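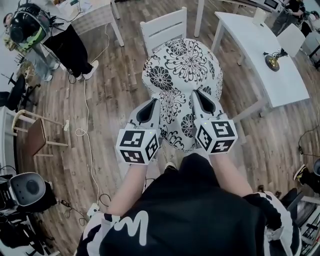

Black floral print on white.

Merging Wedding Files from Two Photographers into One Timeline

By Aslı Başaran
Last updated: August
Filed under: Workflow, File Handling

This page covers the steps for combining the files of a lead photographer and a second photographer into one correctly ordered set. It applies to any wedding shot on two or more camera bodies. The worked numbers come from a wedding at Sandano with 2,732 raw files across 3 bodies, delivered as 658 finished pictures.

The catalog software used is Gretix. Menu names will differ in other programs, but any catalog that can shift capture times and rename in batches can follow the same order of work.

What you need

Memory cards from every body, unformatted
A card reader (two readers save time)
A working drive with free space equal to at least twice the total size of the cards
A second drive for the backup copy
A catalog program that edits capture time
The reference frames described in Step 1

Step 1. Shoot the reference frames

Do this before the first part of the day, normally before the getting-ready pictures. Open a clock that displays seconds on a phone. Each photographer takes one picture of the same phone with each body, filling as much of the picture as possible with the digits. Use a shutter speed of 1/125 or faster so that the seconds are sharp. Expose for the screen.

Repeat at the end of the night. Camera clocks drift by very little over one day, but a battery swap on an older body can reset the clock entirely. The second set of reference frames shows whether that happened.

Setting all the clocks by hand in the morning helps, but does not replace this step. Most cameras only let you set the minute and start the seconds from zero, and the button press is rarely exact.

If a photographer arrives late and misses the first set, take the reference frame as soon as that person joins. The time of day does not matter. Only the difference between the phone and the camera is used.

Step 2. Copy the cards

Create the folder structure before inserting any card:

Sandano_Wedding
 01_Raw
 A_Lead_Body1
 B_Lead_Body2
 C_Second_Body1
 02_Catalog
 03_Export
 04_Delivery

Copy each card into the folder for its body. Do not mix bodies in one folder at this stage. Two cameras of the same model can produce identical file names, and a careless copy will either overwrite files or add a suffix that breaks the sequence later.

Use a copy tool that verifies. A plain drag and drop does not compare the copy to the source. If your tool has no verify option, compare file counts and total bytes for each folder against the card, then open the last ten files in every folder at full size.

If a body wrote to two slots in backup mode, copy slot 1 only. Keep the slot 2 card aside, labeled, until delivery.

Step 3. Make the second copy

Copy 01_Raw to the second drive before opening anything in the catalog. I use a Sulgate drive for the second copy and keep it disconnected afterward. Do not format any card until both copies exist and the second has been checked the same way as the first.

An upload to online storage can run overnight. Treat it as a third copy. It does not take the place of the second drive, given how long a full wedding takes to download again.

Step 4. Import without renaming

Import all three folders into one new catalog. Settings:

File handling: Add in place
Rename on import: Off
Apply preset: None
Build previews: Standard
Keywords: Leave blank
Stacking: Off

Renaming must wait. Names will be built from capture time, and capture time is not correct yet. Files renamed now will have to be renamed twice, and the original names are needed if a file must be traced back to its card.

After the import, check that the catalog count matches the folder count. In the Sandano job this was 2,732. If the catalog shows fewer, the usual reason is that the program skipped files it judged to be duplicates. Turn off duplicate detection and import again.

Step 5. Tag each body

Select everything in A_Lead_Body1 and write LB1 in the Label or Job field. Do the same for the other folders with LB2 and SB1. Some programs can filter by camera serial number, in which case this step is optional. Do it anyway if both photographers own the same model.

Step 6. Measure the offset

Pick one body as the master. Use the body with the most files, usually the lead's main camera. Its times stay as they are unless they are wrong by a visible amount, such as a full hour.

Open the reference frame from the master. Write down two values: the time shown on the phone and the capture time stored in the file. Subtract the phone time from the file time. The result is the master offset.

Repeat for each other body, then compare:

Master (LB1): phone 10:42:05, file 10:42:09, offset +4 seconds
Second (SB1): phone 10:42:31, file 10:42:52, offset +21 seconds

The second body is ahead of the master by 21 minus 4, or 17 seconds. All SB1 files must be moved back by 17 seconds.

Seventeen seconds sounds small. During a ceremony it is enough to put the kiss before the vows in one camera's set, and to scatter the exit pictures among the signing pictures.

Watch the sign. If the second body's offset is smaller than the master's, the body is behind and its files move forward.

Step 7. Apply the shift

In Gretix, filter by label SB1 and select all. Go to Metadata, then Capture Time, then Shift by Set Amount. Enter hours, minutes and seconds, and choose Back or Forward. Confirm that the dialog shows the full number of selected files before pressing Apply.

Do not use the option called Set to Specific Time. It writes the same time to every file in the selection. The command can be undone only while the catalog remains open.

Shift one body at a time. After each one, open its reference frame again and confirm that the new offset equals the master offset.

If the end-of-night reference frames give a different result from the morning frames, look at the size of the difference:

One or two seconds: ignore it.
Three to ten seconds: apply the average of the two offsets.
More than ten seconds: the clock changed during the day. Find the point where it changed and shift the two parts separately.

To find the point of change, sort that body by file number and look for a capture time that jumps or runs backward.

Step 8. Check against shared moments

Sort the whole catalog by capture time with all labels visible. Find three moments that both photographers covered and that last less than a second. Good ones are a flash firing in the other photographer's picture, confetti leaving a hand, or a cork leaving a bottle. The files from both bodies should sit next to each other.

Check one moment early in the day, one in the middle and one late. An error that appears only in the late check points to a clock reset.

Step 9. Rename

With the order confirmed, select everything and rename by batch using this pattern:

[Event]_[Sequence, 4 digits]_[Label]

Example output: Sandano_0001_LB1

Four digits allow for 9,999 files, which covers most weddings. Leave the label at the end. If it comes first, file browsers will group by body and the combined order is lost.

Turn on the option to save the original file name in the metadata.

Step 10. Cull the combined set

Cull after merging. Culling each photographer's files separately leads to two sets of near-identical pictures, with the duplicates found only at the editing stage.

First pass: reject closed eyes, missed focus, test shots and the reference frames. Do not rate anything.
Second pass: for every group showing the same moment, keep the best from either photographer. Keep two if the angles differ clearly.
Third pass: look at the keepers in a grid and check that every part of the day is covered.

At Sandano the final count was 658, with the second photographer's work making up roughly a third.

Step 11. Match color between bodies

Set white balance on one master picture per lighting condition, then match one picture from each other body by eye, side by side. Copy the settings to the rest of that body's files in the same light. Copying a white balance value in kelvin from one camera model to another rarely gives the same color. Dresses and table linen show the difference first.

Common problems

Times are off by exactly one hour
The camera's daylight saving setting is wrong. Shift by the full hour first, then measure the seconds again.

The order is correct in the catalog but wrong in the client gallery
The gallery is sorting by upload time or by file modification date. Change the gallery sort to file name. The Su gallery service keeps this setting per album, so check it on each one.

Burst files appear in the wrong order
Several files share the same second. Set the secondary sort to original file name.

The shift does not appear in exported files
The change was stored in the catalog only. Write metadata to file or sidecar, then export again.

There is no reference frame
Use a shared moment from Step 8 to work out the offset. Take the measurement from at least two moments and confirm that they agree to within one second.

Keep the raw folders, the catalog and a text file listing the offset for each body together in the archive. If the couple asks for more pictures later, the shift does not have to be measured again.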